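Knitwear at Home: Gallery
Tirkum project pages, October 1, 2022

Welcome, and thank you for stopping by! We have been gathering examples of everyday clothes handling for Tirkum, our learning system for soft household things, and this small gallery shows how the work goes. Every example is made by a person with a gripper in each hand, in a real home, on whatever surface the clothes would normally land on. Our goal for this round is 328 examples, of which 100 are knitwear – the hardest group by a long way, and (I will admit it) my favorite.

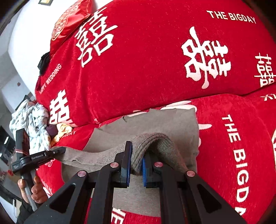 Knits stretch, sag and curl back on themselves, and a model that has only met stiff cotton shirts has a rather poor idea of what a sleeve can do. We ask for both hands to be on the garment for most of a take, and for the person to move at the pace they would use for their own laundry. We started in January with 70 takes on a plain table, and while those were tidy and easy to label, the system grew far too fond of plain tables.
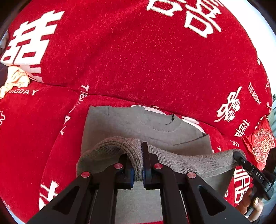 Soft Materials Group, Thoroddsen Institute, Ilurdale

One tool pinches a thick ribbed part of the knit while the other holds it farther to the right, with a finely ribbed fold between them. The red blanket with its white printing is the sort of busy background we had been hoping for.

Each garment gets 5 takes before we move on to the next, and the labeling is done later with Parnance, usually over a great deal of tea.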